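We use cookies to keep this site working. Accept | Settings

About Pledano

Posted in July by Osvaldo Martinelli

Pledano sets up and tidies home desks in Trevville and Pilitz.

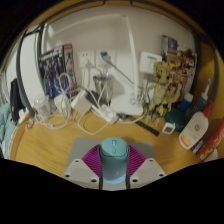
Fraser wrote to us that the cables had always bothered him more than the desk itself, and that he would have paid for that part alone. Most of our work starts there – sockets, lamp leads, loose white cables, a cup or two. We opened with 20 desks in the first year and have now done 2,624. Boxed collectibles stay where the owner wants them.

Contact: Pledano, 647 Pilitz Road, Trevville
Back to top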